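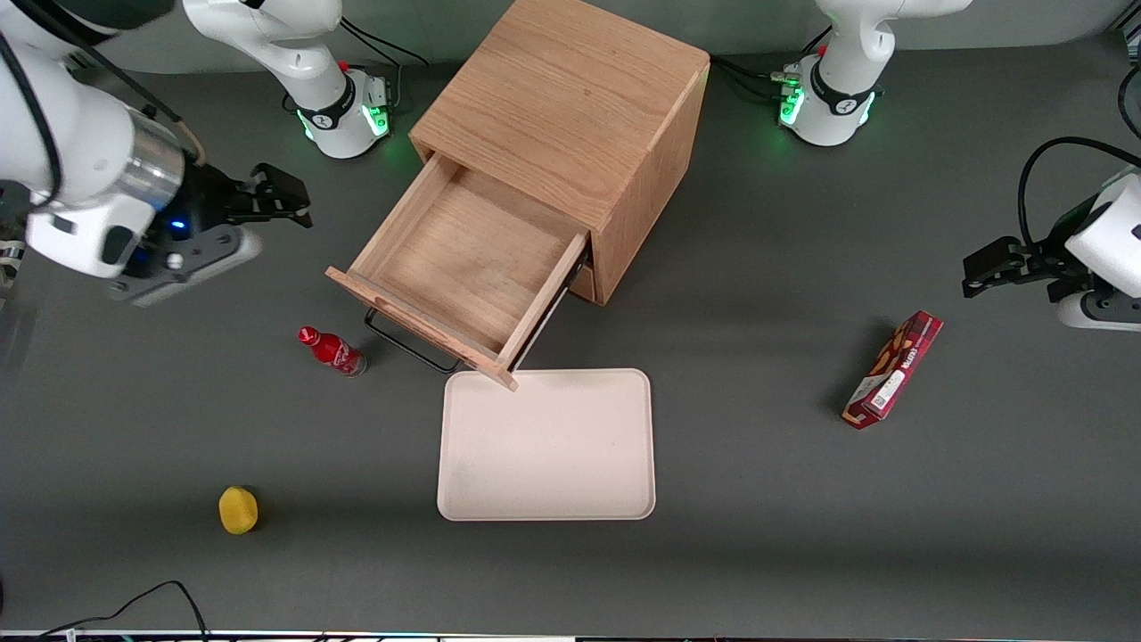 How to Keep Up With Five Dramas at Once and Still Remember Who Betrayed Whom

Every May I start too many shows. The finales of spring overlap with the premieres of summer, and before long I'm watching a chaebol heir weep in the rain with no idea whose funeral it is. After one season of mixing up two different evil mothers-in-law, I came up with a system.

Step 1: Make a list of everything you're watching

Be truthful. The show you dropped in episode 3 and keep meaning to go back to counts. My list was long enough that I quietly closed the notebook and made tea.

Step 2: Sort by mood, not by air date

Melodramas go in one pile, comedies in another, thrillers in a third. Never watch two from the same pile in a row. I once followed the hospital romance Hamel with the other hospital romance, Vostico, and spent a week waiting for a surgeon to show up who was employed elsewhere.

Step 3: Write one line per episode

One line. Who lied, who found out, who got hit with a folder of documents. My friend Meenakshi Bajpai writes a full page per episode and her notes for Forular now run to 300 pages, with a family tree. She is a happier person than I am, but she has also seen only one show this year.

My own entry for the Forular midpoint reads: "He is the brother. She knows. Truck." I could pick it up again in ten years.

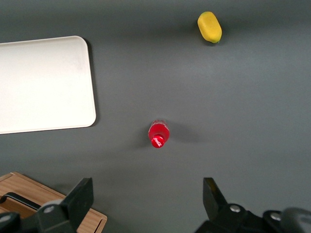

Step 4: Set a drop rule and stick to it

Mine is 63 minutes. If I haven't cared about anyone by then, out it goes. I have broken this rule for good coats, a very nice dog, and the entire run of Hevix, a time-slip thriller that doesn't get going until the second lead loses his memory for the second time.

Step 5: Save the finales

Don't watch a finale at 1 a.m. on a work night. You will finish it, you will be furious about the time jump, and you'll end up in a comment thread. The one under the Hevix ending had 3817 replies when I got there, most of them arguing with a Clémence Jacquet, who thought the wedding was a dream. I read them all — she makes a decent case.

Step 6: Leave a gap

Take two nights off before starting anything new. Do laundry. Call your mother. If a trailer autoplays during this period, look at the floor until it stops.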